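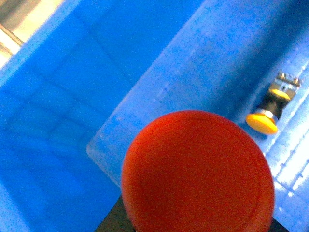
Red cap, close up.

Jan 9, 2019

A long day with the caddisflies, and my eyes feel like two boiled sweets, but I want to get this down before I go to bed because I know I shall have forgotten half of it by breakfast.

Veerle Groen's parcel came at last. She had warned me it would be heavy on padding and light on insects, and so it was, a great box of crumpled paper with 19 little vials tucked into the middle of it like eggs. All of them had travelled well except one, where the stopper had worked loose and the alcohol had gone down by half, and I topped that up before I even took my coat off. She had put in a bar of chocolate too, which did not travel well, and which I ate anyway with my tea.

The material is all from the Osel, from the stretch above Gomenport where the river runs over gravel and the alders come right down to the water. Veerle ran her light trap there last June, ten nights in all, and sorted the catch over the autumn, 1,438 adult caddis when she had finished. I do admire her patience. Of those, 711 were one and the same Hydropsyche, thousands of which must come off that river on a warm evening, and she says they got in her hair and down her collar and once into her soup. What she sent me are the ones she couldn't put a name to, small brown things mostly, Hydroptilidae I had assumed, and a few bigger ones that she thought might be Rhyacophila but didn't trust herself to say.

I started with the bigger ones, being lazy. Two of them went straight through the key without any bother, and I was feeling very pleased with myself, and then the third stopped me dead at the couplet about the inferior appendages. The key wants the second segment either deeply notched or not notched at all, and this fellow has a sort of gentle dip, the kind of dip you could call a notch if you were in a good mood. I turned him over and over. I cleared the tip of the abdomen, had my sandwich while it was softening, came back and looked again, and the dip was still a dip. Then I pulled out the next vial and that one had the very same dip! So it isn't damage and it isn't one odd individual. I have made drawings from the side and from above, not good ones, my hand is not what it was, but good enough to send.

Rastogi's paper has a figure that comes close. I had it down off the shelf and propped against the lamp for most of the afternoon. Close, but the dorsal process in the figure is much longer and curls up at the end, and mine are short and blunt, like the toe of a slipper. I would so love it to be something new and I have been at this long enough to know that it very likely isn't. More often than not it is a perfectly well known species from two valleys over that somebody drew badly in a book before the war. I shall say nothing to anyone but Veerle until we have legs off for the DNA.

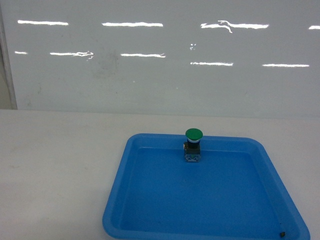 Which leg do you take for the DNA? A middle one from the right side, so that the left side stays whole for anybody who wants to measure it later.

I wrote that on the card for the drawer, as I have asked it myself often enough and been told three different things by three different people. The hind legs have the spurs one needs for counting, and the front ones drop off if you so much as look at them, so a middle one it is. I have set aside four specimens, two from each of the better vials, and they will go off next week if the post is running properly and I can find where I put the small tubes.

The other thing, which I nearly forgot, is that the Skatex people rang about the cabinet. It is to come in two pieces after all and they would like somebody to be here to sign for it, so that is me at home for a whole morning, listening out for the bell. I don't mind. The old drawers are so swollen that I have to lift and pull together, and every time I do it I hear the pins rattle and my heart goes into my mouth. I must remember to clear the boots and the nets out of the passage first, and to ask about the spare key.

Still to do: labels for the Hydroptilidae, all of them, and smaller writing this time. Write to Veerle about the water temperature, she has it in her notebook but not on the labels. Ask whether she kept any larvae from the same stretch, as a case or two of anything that fits would settle half of this. Buy more alcohol. Thank her for the chocolate.

Frost on the inside of the window again.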